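Packing a cloth bag so nothing gets crushed

A cloth tote has no stiff sides, so whatever goes in first decides the shape of everything after it. These are the habits I have settled on for day trips and for the short walk home from the store.

## Before you start

Clear a table and lay the tote flat with the handles pulled out of the way. Shake it upside down first. Receipts and crumbs collect in the bottom seam, and crumbs find their way onto clean clothes.

Check the straps where they are sewn on. If the stitching has started to pull, go over it with strong thread before you put weight in the bag. A hand-sewn repair takes 9 minutes and holds well enough for clothes and snacks. For cans, use a different bag.

## Clothes

Knit cotton shirts do best folded in thirds lengthwise and then in half. Close the top button and smooth the placket before the first fold, or it will curl and set that way.
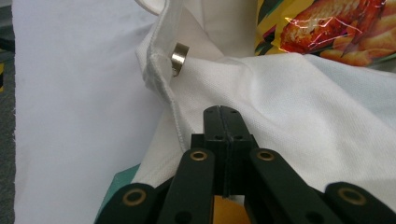
Collars should lie flat, with the points facing the same direction. If you are packing more than one shirt, turn every other one so the collars don't stack up at the same end. Press the air out with your palm — no need to lean on it.

Rolling is fine for T-shirts and socks. I don't roll anything with a collar. Kristýna Ondrejka rolls everything and irons when she arrives, so suit yourself.

## Snacks and anything in foil

Chips go in last and stand upright. Fold soft things around the lower half of the bag so it can't tip, and leave the crimped top above them. Don't squeeze the air out of an unopened bag. The air is the padding.

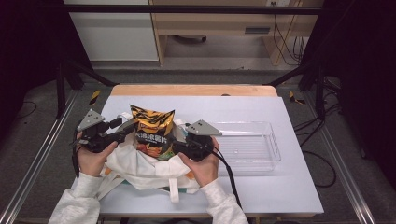

If the tote has to close, tie the handles loosely over the top. A tight knot pulls the sides in and you end up with crumbs. Fruit that bruises should go in a rigid container, and so should anything with frosting. Clear plastic trays from the bakery section are worth washing and keeping for this.

## Afterward

Empty the bag the same day. Turn it inside out, brush the seams, and hang it by both handles. Wash white cotton totes in cold water and let them air dry, as some shrink badly in the dryer. Printed ones should be washed inside out.

I keep 3 totes on a hook by the door and fold the spares into a drawer.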